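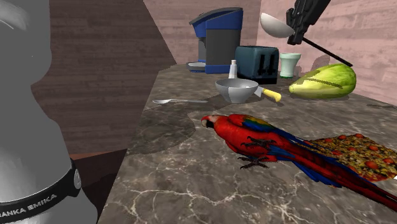 Tolera Tufa replied to yesterday's posts asking why the Cluller list view still drops keyboard focus after a refresh, even with the restore flag set. Fair question. Short thread.

The flag restores focus by index. If the refresh adds or removes a row above the focused one, the index points at a different row. If the index is past the end of the list, focus goes to the window and the arrow keys do nothing.

Restore by key instead. Before the refresh, save the key of the focused row. After the refresh, look it up and call focus on the row that matches.

Timing matters. The row containers don't exist when the refresh call returns. They are built on the next layout pass, so a focus call made right away fails with no error. Queue it at a priority below layout.

Second problem: virtualization. With 600 rows and a window that shows 11, the target row may have no container at all. Scroll it into view first, wait for layout again, then set focus. That's two queued calls, one inside the other.

I tested this on the Sallgate build from April. Setting focus without the scroll worked for rows already on the visible page and failed for all the others.

If the saved key is gone, fall back to the nearest surviving row above it. Mumcombe falls back to row zero, and I'd call that a bug - a screen reader user deleting row 300 gets sent back to the top.

Don't save a reference to the row object. Most data layers build new objects on refresh, so the comparison is false even when the record is the same.

Krajewska's wrapper handles the key lookup but not the nested wait. You still have to add that part yourself.

Tolera, in your snippet the focus call is on line 4, directly after the refresh. Move it into the queued callback and try again with sorting turned on.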